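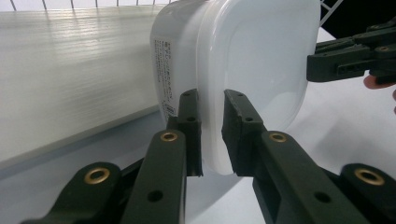 Hidayah Sopacua wants to know why anyone still bothers with vertical text when every screen and keyboard they own runs sideways. Good question, and I'd like to spend most of this unit on it, because the answer takes in brushes, bamboo, newspapers and the width of a book spine!

Unit 5: Which way does writing go?

Reading before class: the Fakolen course pack, the chapter on direction. Bring a pencil and some scrap paper.

Direction and script are separate things

People mix these up all the time. A script is the set of signs. Direction is how you lay them out. Arabic and Hebrew run right to left, English and Greek run left to right, but early Greek could go either way, and for a while Greek writers also used boustrophedon ("as the ox turns"), where each line runs opposite to the one before and the letters flip to match. Try it with your own name and address. It is surprisingly readable after a few lines, and great fun.

Columns

Traditional Chinese, Japanese and Korean text runs top to bottom, with the columns moving from right to left. One popular explanation points to the narrow strips of bamboo and wood used in early China, tied side by side with cord. A strip holds one column nicely. Whether the strips caused the habit or just suited it is still argued over, so please be careful how you put this in your essays.

Traditional Mongolian is the one to remember: also top to bottom, but its columns move left to right. Students lose marks on this every year.

Japanese today

Modern Japanese is wonderfully relaxed about all this. Novels and most newspapers are vertical. Science textbooks, email and most websites are horizontal. A newspaper page can have both, with a sideways headline over upright columns. The characters sit in roughly square spaces, so they stack as easily as they line up. A few things do change:

– The long vowel mark in katakana is a horizontal stroke in horizontal text and a vertical one in vertical text.
– Brackets and quotation marks turn to follow the column.
– Short numbers are often set upright side by side within the column. Longer ones may go into kanji numerals, or the digits may be stacked.
– Commas and periods move to the upper right of their space.

Vertical books also open from what an English reader would call the back. Go to the library and handle one – a paperback novel is perfect – and notice where your thumbs want to go.

Spines

English has the same problem in miniature. A thin book has no room for a title across the spine, so we tip the whole line over. American and British publishers mostly run it from the top down. French ones have often gone from the bottom up. Japanese spines simply stack the characters, and you keep your head straight.

Exercise

Write one sentence of English three ways: stacked letter by letter, turned on its side, and boustrophedon. Swap with a partner and read each one aloud. Note where you slow down. Ziad Dabbas found "illicit" close to hopeless when stacked, so go looking for words like that.

Short paper

1,240 words on one script that has changed direction, or that uses more than one. Drafts are due in December, by noon.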